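About Radport

Radport is a training and support organisation for teachers who use computers to teach writing. We work with primary and secondary schools, sixth-form colleges and adult literacy providers. Our work covers three areas: staff training, a hosted writing platform called Mella, and a lending scheme for classroom equipment.

Background

Radport began as a working group of English teachers in two neighbouring schools who shared a server and a set of lesson plans. The server held pupil drafts, teacher comments and a record of each revision. Other schools asked for access, and the group was registered as a not-for-profit company so that it could sign data agreements and employ staff. Corentin Cordier, who wrote the first version of the drafting software while teaching full time, is now director and still maintains the export module.

We have 9 staff. Four are qualified teachers who spend part of each week in the classroom. The others handle software, hosting, equipment and administration.

Training

Courses are run for groups of up to 30 teachers. The standard course has four sessions, spread over one term, with a task to be carried out in school between sessions. Participants bring a unit of work they already teach and rebuild it. We do not supply ready-made units on this course.

The sessions deal with drafting and version history, written and recorded feedback, peer review in shared documents, and publishing pupil work to a restricted audience. A short summer course is held each August for teachers who are new to the subject or who are returning after a break. Certificates of attendance are issued on completion of all tasks. They carry no academic credit.

Mella

Mella is a browser-based writing environment. It stores each piece of work as a sequence of saved drafts and allows a teacher to attach comments to any draft in the sequence. Comments stay with the draft on which they were made — they are not carried forward when the text changes. This was a design decision taken at the request of the first schools, who wanted pupils to be able to see what had been said at each stage.

Work can be exported as plain text or as a formatted document. Pupil accounts require a first name and a class code only. No advertising is shown and no pupil data is sold or passed to third parties for marketing. Accounts are deleted at the end of the school year following a pupil's departure, unless the school asks us in writing to remove them sooner.

An older product, Zillonow, was used for timed group writing. It has been closed to new schools. Existing users can still sign in and download their archives, and the support desk will help with moving these into Mella.

Equipment lending

Member schools may borrow tablets, keyboards, microphones and document cameras for up to one half term. Items are checked and reset before each loan. Schools pay return carriage and are responsible for loss or damage. Requests should give the number of pupils, the dates needed and the name of a member of staff who will sign for delivery.

Bailly office

Our office and training room are on the first floor of the Bailly building, Room 2044. There is a lift. Visitors should report to the ground-floor desk. Training is also delivered remotely, and the content of the two versions is the same.

Funding and membership

Income comes from course fees, annual school membership and project grants. Membership is charged per school, on a scale set by pupil numbers. Accounts are published each year and a paper copy can be requested from the office.
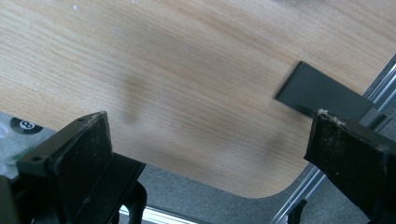

Schools that join part-way through the year pay for the remaining terms only. Membership renews each September unless the school gives one month's notice. Page last reviewed October 16, 2020.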